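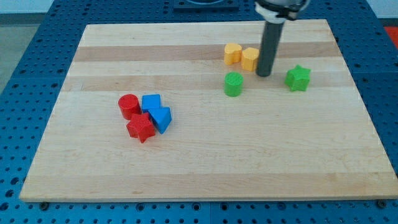
My first month with the Katenier sorting kit

20 November 2021

I promised to some of you that I would write about the Katenier kit when I had used it properly, and now I have. My cousin's shop, Gakora, sells it for 391 euros, without the arm. I paid the full price, so I can complain freely.

For this money you get a box of plastic shapes in several colours, a printed booklet and a licence for the Bernolon software. The arm you must already own. Mine is second-hand and came from Þröstur Fogh, who also spent one long evening on the telephone helping me with the network settings. Thank you again, Þröstur.

The shapes are the best part. The stars and hearts look like toys, and my daughter treated them as toys for the first week, but they are a good choice for learning. A cube is easy. A star has many possible angles, and the software must decide which one it believes. When two pieces touch each other, it often reads them as one strange object. I lost nearly 3 evenings to this before I found the setting called "minimum gap", hidden on the second page of the camera menu.

The booklet has nine exercises. The first four are very gentle and the fifth is suddenly difficult, as if another person wrote it. Exercise six asks you to sort by colour and then by shape, and I am still not happy with my result. Yellow gives me trouble in the evening, when I have only the lamp on. In daylight it is much better.

I work on a maple board because pale wood gives the software a calm background. Mohandas Fernandes wrote to me that he prefers plain grey card, and perhaps he is right -- the darker stripes in my board were found as "objects" two times.

Support is slow but polite. My question about calibration was answered after nine days, by somebody at Gunnlaugsson, the company which makes the software. The answer was correct.

Would I buy it again? Yes, but I would wait for the new booklet, which is announced for December. If you are a complete beginner, borrow one first. I will write about exercise seven when I have finished it.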